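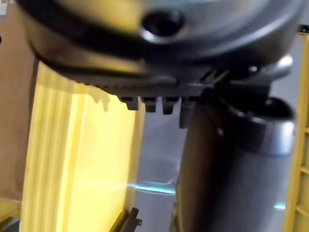 Dernière mise à jour de cette page : juillet 2026

Mutations et changements de club : questions fréquentes

Vous trouverez ci-dessous les règles appliquées par la Ligue amateur de football de Trelard aux joueurs qui changent de club. Elles valent pour les seniors et les vétérans. Les équipes de jeunes relèvent d'un règlement séparé, à demander au secrétariat.

Quand puis-je changer de club ?
La période normale s'ouvre au début du mois de juin et se termine avant la première journée de championnat. Une demande déposée ensuite est traitée comme une mutation hors période.

Qui fait la demande ?
Le nouveau club, depuis son espace Gekard. Le joueur reçoit un message et doit confirmer. Sans confirmation, le dossier reste en attente et le joueur ne peut pas être aligné.

Mon ancien club peut-il s'opposer à mon départ ?
En période normale, uniquement si vous lui devez une cotisation ou du matériel. L'opposition doit être motivée par écrit. Hors période, l'accord de l'ancien club est obligatoire.

Combien coûte une mutation ?
40 euros en période normale, facturés au nouveau club. Le club peut demander au joueur de participer, mais la ligue n'intervient pas dans cet arrangement.

Combien de joueurs mutés peut-on inscrire sur une feuille de match ?
Quatre au maximum, dont un seul muté hors période. Un joueur qui revient dans son club après un prêt ne compte pas comme muté.

Les prêts sont-ils autorisés ?
Oui, entre clubs de divisions différentes et pour une saison entière. Un joueur prêté par Allham à Ding, par exemple, ne peut pas jouer contre Allham en coupe.

J'ai une suspension en cours. Que devient-elle ?
Elle vous suit. Les matchs restants sont purgés avec l'équipe première du nouveau club.

Mon club a été dissous, dois-je payer ?
Non. La mutation est gratuite et vous n'êtes pas compté comme muté. Joignez le courrier de dissolution à la demande.

Quel est le délai de traitement ?
La ligue reçoit environ 400 demandes chaque été. Un dossier complet est validé en trois jours ouvrés. Les photos d'identité illisibles sont la première cause de retour.

Où puis-je vérifier l'état de mon dossier ?
Dans Gekard, rubrique « Mes licences ». La mention « Qualifié » vous permet de jouer dès le lendemain. Pour toute autre mention, adressez-vous d'abord au correspondant de votre nouveau club.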